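Learning to eat breakfast again

When I moved to this country I stopped eating breakfast. I had a coffee at the bus stop and then nothing until two in the afternoon. My mother would be ashamed of me. In July I decided to change it, and I gave myself 43 mornings to try.

The first week was difficult. I woke up at half past six and I was not hungry at all, only a little angry. My neighbour Buppha Pongsiri told me to begin with something very small, and to eat it sitting down. 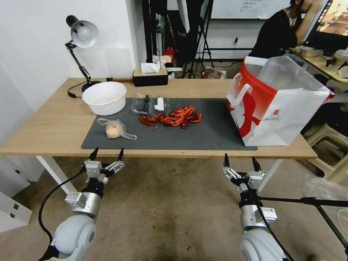 So I began with fruit and one piece of toast. I do not like porridge, I am sorry. Jailson Moura from my evening class sends me recipes for it, with salt, with egg, with everything, and I have tried two of them. The egg one was not bad – but I would not make it again.

After two weeks I noticed that I was waking up hungry. I also stopped buying the pastry at Kamolrat, the café near my work, and it is a good pastry, so this was a real sacrifice.

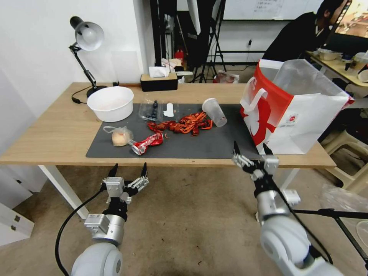 The weekends are still a problem. I sleep until ten and then it is nearly lunch, and I don't know what to call this meal. Buppha says it doesn't matter what I call it. I have missed four mornings until now, all of them after a late film.

Next month I want to try making my own yoghurt.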